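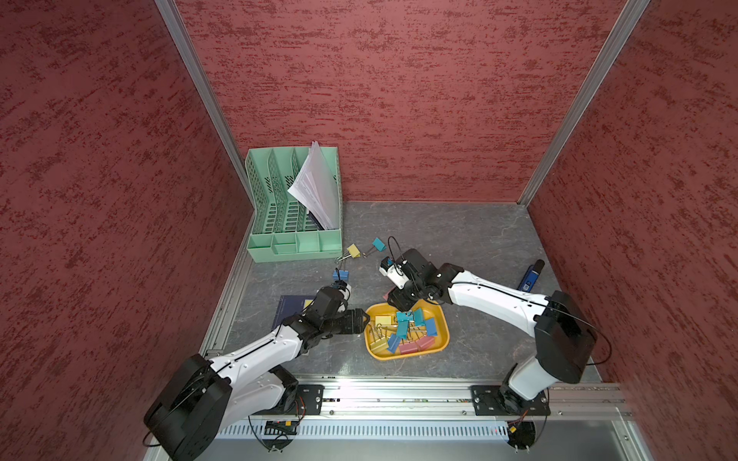
Birnell Music Video Club – Gear Loans

Playback Speaker, the Nasness 8

I'm Gaétan Grewal and I look after the sound gear, so this one's my baby! It's the speaker we blast the song through while the band mimes, and I've dragged it to every shoot since February. It's loud enough that a drummer can play along for real and still hear the track (our drummers never do mime quietly).

You get the speaker, a stand and 2 long cables. The battery lasts me a full afternoon, but please bring the charger anyway – it lives in the side pocket of the bag.
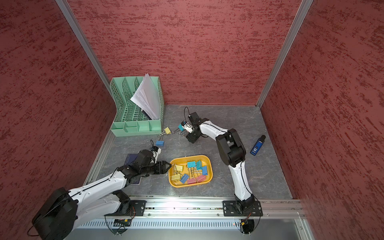 Plug your phone or laptop into the left input, as the right one crackles. If you're shooting in slow motion, make a sped-up copy of the song at home first and label it clearly. We did the whole Rengifo video off the wrong file and I still hear about it.

Loans run 48 hours and members pay nothing. Pickup is from the Tindton Street door, just message me first. Next free slot: 2024-09-11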